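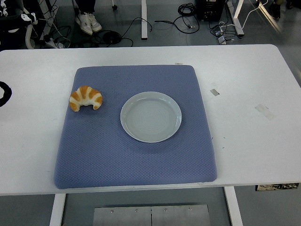 When should the operator reset the table between episodes?
After every episode, whether the placement succeeded or failed, and before the next recording is started.

Course notes, unit 2: Table setup and episode rules
Fabian Auer, with corrections from Annick Turcotte

These rules apply to all tabletop pick-and-place sessions in the lab part of the course. Read them before your first slot. Groups working on the Jotley exercise use the same rules.

Before recording
Put the mat square to the front edge of the table. Place the plate first, then the food item. The item must be fully on the mat and must not touch the plate. Vary its position and angle from one episode to the next – do not return it to the same spot.

Keep hands, sleeves and tools out of the work area once recording starts. People may stand on the far side of the table, but they should stay still.

During recording
One episode is one attempt at one task. The limit is 30 seconds. If the item falls on the floor, stop and mark the episode as failed. Do not put it back and carry on. Failed episodes are kept, with the label "fail" and a short note.

The emergency stop stays within reach of the second person at all times. That person does not operate anything else.

After recording
Check the first and last images of each episode before moving on. Each group hands in 200 episodes by the end of July. Episodes with no label do not count toward the total.

Walking areas
Cables on the floor must be kept clear of the path between the table and the door. Report a damaged cable to Vernon Fraser and leave it unplugged.

Reading for next time: the Uysal handout, section on labeling.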